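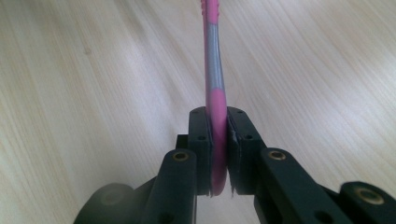

*Zahnbürste mit pinkfarbenem Griff vor heller Holzplatte*

## Lehrkraft für Akkordeon (m/w/d), 35 %

Die Musikschule Brosano sucht zum März eine Lehrkraft für Piano- und Knopfakkordeon. Der Unterricht findet im Haupthaus und in der Zweigstelle Turcotte statt.

**Ihre Aufgaben**

- Einzel- und Gruppenunterricht für Kinder ab neun Jahren und Erwachsene
- Leitung des Akkordeonensembles
- Beratung der Eltern bei der Wahl eines Leihinstruments

**Ihr Profil**

- abgeschlossenes Studium der Instrumentalpädagogik oder gleichwertige Qualifikation
- sicherer Umgang mit Standardbass und Melodiebass
- Bereitschaft zu Vorspielen am Wochenende

Die Stelle ist zunächst befristet. Ein Instrument mit 120 Bässen wird gestellt. Bewerbungen mit Lebenslauf und Zeugnissen richten Sie bitte an Frau Yvette Gauthier, Fachbereich Tasteninstrumente, Zimmer 122.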